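The Cup from Lillcombe

Rajkumari Chauhan bought the cup in Lillcombe the September her mother stopped painting. It cost 300 and the man wanted 500, and she stood in the shop until he got tired of her.

Her mother didn't like it. "It looks like a beehive," she said. "Who drinks out of a beehive?"

"It's for your brushes."

"I don't have brushes anymore."

This was mostly true. She had given away 40 of them when her hand began to shake, some to the school in Tomar and the rest to a neighbor's boy who used them on a fence. Two were left. Rajkumari found them in the drawer with the string and the candle ends. One had lost nearly all its hair. The other was gray and tufted and still good, so she put that one in the cup and set the cup on the table, and neither of them spoke of it again that fall.

Things moved around on that table. There were bills, then seed packets, then a radio that got no stations past Gerungate. The cup stayed. Somebody put an orange dot on it, low down on the front, and when Rajkumari asked, her mother said it was so she'd know which one was hers.

"There's only one."

"Well, now I know."

When her mother went to live with her sister, Rajkumari cleared the house over a long weekend. She did the bedroom first and the kitchen after that. She left the table until the light was going, and by then everything else on it had been packed but a thin black stick beside the cup.

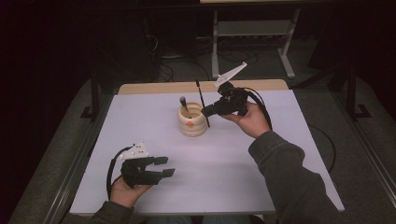
She pulled out the brush and ran her thumb across the tip. There was a little blue down near the base, dry and hard, from a picture she couldn't place. It might have been the one of the river. It might have been the kitchen door, which her mother had painted twice in one summer and hated both times.

She called her aunt's house.

"Do you want the brush?" she said.

Her mother took a while to answer. "Is the cup still ugly?"

"Yes."

"Bring them both," her mother said. "And get me some paper on the way."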